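4. Setting up the top, first oiling, daily use

Read the whole section before opening the oil. Covers the Skisholm work table, all leg versions. If you have the older Kohlhase frame see section 6 for the bolts, rest is the same.

4.1 Before you start

You need:
- the top, still in its sleeve
- leg frame, already put together (section 3)
- hardware bag 381
- hex key, in the bag
- Rimel table oil, one can
- lint-free rags, old T-shirts are fine
- 600 grit paper
- a second person for the lift

Top is 157 cm long and heavy at one end until the frame is on. Don't lift alone.

Leave the top flat in the room overnight, sleeve open at both ends. Not leaned on a wall. Tops leaned on a wall take a bow and we get the call in November when the heating comes on.

4.2 Fitting the top

1. Blanket or flat cardboard on the floor. Top goes face down on it.
2. Check the face for grit first. One crumb under there will mark it.
3. Lower the frame on upside down. Slots line up with the threaded inserts.
4. Start every bolt by hand. If one won't start, back it off and shift the frame a little. Do not force - a stripped insert means a new top.
5. Bolts stay loose untill all are in. Then tighten, corner to corner.
6. Stop when the washer stops turning. The slots are long on purpose, the wood has to move across the width.
7. Turn the table over with two people. Lift it clear, don't roll it over on its legs.
8. Adjust the feet. Put a level across the width, then along the length.

Caution: no power driver on these bolts. Not even on low.

Note: a slight rock on day one is normal. Wait a day, adjust the feet again.

4.3 First oiling

The top ships with a thin factory coat. It is for transport only. Oil before you put anything wet on it.

1. Open a window. Gloves on.
2. Stir the can, don't shake. Shaken oil has bubbles and they dry in.
3. Sand lightly by hand with the 600, along the grain. Light. You are knocking down fuzz, that's all.
4. Vacuum, then wipe with a dry rag.
5. Pour a small puddle, spread thin with a rag. Work along the grain, edges last.
6. Wait for it to soak in. Dull patches get a bit more.
7. Wipe off everything left on the surface. If it feels sticky you left too much.
8. Let it dry overnight. Second coat next day, same way but no sanding between.

Caution: oily rags can catch fire by themselves. Lay them flat outside to dry, or drop them in a metal can of water with a lid. Never balled up in the trash.

Do the underside too if the table stands near a radiator or a big window. One coat is enough there.

4.4 Color

Color will change. Batches differ, and any one top looks redder or more orange depending on the light. Grain can be faint or streaky with darker patches, all within spec. Don't order a matching shelf from a photo, ask Storkard for a sample chip.

Reddish to orange-brown tops, table in use:

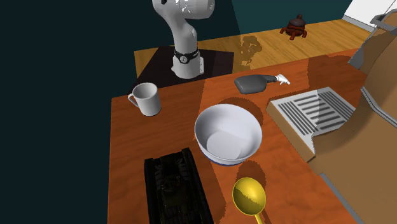
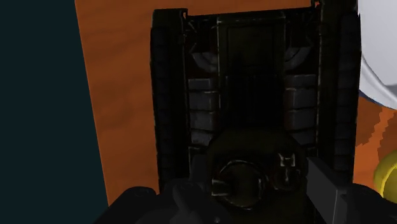
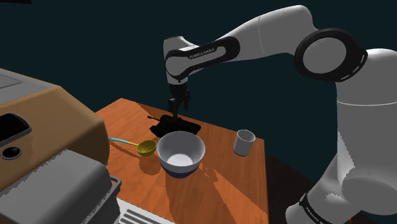

4.5 Daily use

- Wipe with a damp cloth, then a dry one. Both, every time.
- Coasters or a mat under anything hot. Oil finish does not stop heat rings.
- Espresso machines, kettles and anything else that steams - put a tray under and leave a gap behind.
- Lift things, don't drag them. Unglazed rims on mugs and bowls scratch worst. Felt dots help.
- Metal bases go on a mat. A wet steel base can leave a black mark overnight.
- Move stuff around now and then in the first month. Wood under a mat stays lighter than the rest.
- No bleach, no glass cleaner, no melamine sponges, no furniture spray. Silicone in the spray stops the next coat of oil from soaking in and there is no easy fix.
- Clamps: fine at the edge with a scrap of wood both sides. Don't overtighten.

4.6 Marks and what to do

White ring, cloudy: trapped moisture. Leave it a day. Still there, rub with a little oil on a rag.

Black spot: metal and water. Lemon juice, wait, rinse, dry, then oil. May need doing twice.

Light scratch: 600 grit along the grain, oil the spot, wipe off. Feather out past the scratch or you'll see a halo.

Dent: damp cloth over it, warm iron on the cloth, a few seconds at a time. Let dry fully. Sand, oil.

Sticky all over: too much oil left on. Fresh oil on a rag, rub to loosen, wipe dry right away.

Rough when you run a hand over it: the grain has lifted. Normal after the first few wet wipes. Sand lightly and re-oil.

4.7 Re-oiling

Drip test. Put a few drops of water on the most used part. If they bead, leave it. If they soak in and go dark, time for a coat. One coat, same steps as 4.3 from step 3. Clear the whole top, don't work around things or the egdes will show.

Close the can tight and store it upside down so a skin doesn't form on top. Write the date you opened it on the lid.

4.8 Bolts

Check after the first month, then when the heating goes on and again when it goes off. Snug only. If the table creaks when you lean on it, a bolt is loose or one foot is off the floor - check the feet first.

Lost bolts or feet: ask for bag 381 from Storkard. Don't substitute longer bolts, they come through the top.

Next: section 5, drawers and cable tray.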